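Binimeo Head Camera Module, HC series
Evaluation units and comparison notes

Andreadis Automation supplies the Binimeo HC head camera in two optical versions for mobile manipulators and fixed torsos. Both use the same housing, connector and driver. The notes on this page are from our own bench and furniture trials and are meant to help integrators choose between the versions before ordering. They do not replace the data sheet.

Versions

HC-80: 80 degree horizontal field of view, fixed focus, rolling shutter.
HC-100: 100 degree horizontal field of view, fixed focus, global shutter.

Both versions output uncompressed or compressed colour video over a single locking cable, which also carries power. The aluminium housing mounts with four M3 screws on the same pattern as the older Erix head bracket, so existing Erix users can swap units without drilling. The lens is set and glued at the factory. Customers who need a different working distance should state it on the order form, as refocusing in the field voids the calibration file.

Where the head camera fits

The HC is intended for the approach phase: finding a cabinet, picking out a drawer front or shelf opening, and handing over a target pose to the wrist camera. It is not intended for final alignment of the fingers. At close range the parallax between head and gripper is too large, and the arm will often occlude the target. For that stage we recommend the Miton wrist unit, sold separately.

Cabinet trials

Household cabinets are a useful comparison target. They combine long parallel edges, low-contrast drawer gaps and open compartments holding small items at odd angles. Vasiliki Tzavaras set up the trials on pale wooden furniture, where the colour difference between a drawer front and its surrounding rail is slight and the detector has to work mainly from shadow lines.

Mixed lighting was left uncorrected. A bluish shadow falling diagonally across pale drawer fronts will shift white balance on one side of a view and leave the other side warm, and an edge detector tuned on evenly lit panels may report the shadow boundary as a seam. Upright posts are a second source of error. A post close to the lens divides the cabinet in two, and the drawer seams to its left and right do not line up across it in the image. Software that assumes one continuous line will place the right-hand drawer at the wrong height.
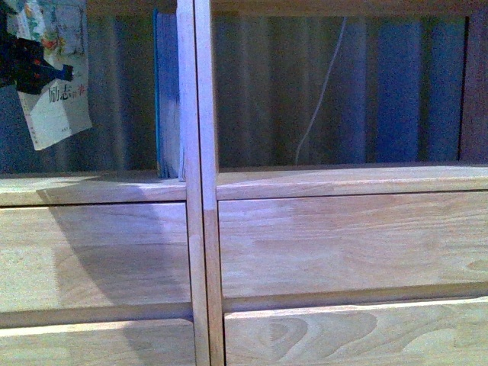 Results by version

HC-100. Wider coverage keeps more of the cabinet in view at short standoff and reduces the number of neck movements needed to build a map. Fine seams occupy fewer pixels. Stavros Stergiou found that narrow gaps between adjoining drawers were dropped more often than with the HC-80 at the same distance. The global shutter gave clean vertical edges during neck motion.

HC-80. Better seam detection and steadier depth estimates on figured wood grain. Swirling grain still produced false contours on both versions, but the HC-80 resolved it well enough for the filter to reject most of them. The rolling shutter leans vertical edges when the neck pans quickly. Allow the neck to settle before capture.

Thin cables hanging in front of a striped background were unreliable on both versions. We advise treating any compartment of that type as obstructed until the wrist camera has confirmed a clear path.

Small print on book covers should not be used as a recognition feature at head distance. Large characters can be read on a cover that faces the lens. Fine lines cannot.

Recommended settings

Exposure: manual, set on the drawer fronts. Automatic exposure tends to meter on dim compartment interiors and clips bright bevelled edges.
White balance: fixed.
Sharpening: off. It strengthens grain along with seams.
Frame rate: 10 frames per second is sufficient for approach planning.
Warm-up: 9 minutes before loading the calibration file.

Controller compatibility

The driver has been tested with the Andreadis C2 controller and with standard Linux hosts. Kyriaki Stefanou maintains the driver and publishes the change log with each release. Users of the earlier C1 controller need the powered adapter, as the C1 port does not supply enough current at start-up. Two HC units can share one C2, provided both run in compressed mode.

Supplied with each unit

Camera module with calibration file
Locking cable, straight or right-angle
Four M3 screws and hex key
Lens cap and cleaning cloth

Evaluation loans

Either version can be borrowed for evaluation by registered integrators. Loan units carry the same calibration as sale units and must be returned with the lens cap fitted. Contact Ourania Kouris for loan bookings and Makis Karagiannis for mounting drawings or custom working distances. Please include the arm model, head bracket type and intended standoff in your enquiry.

Page revised 20 September 2025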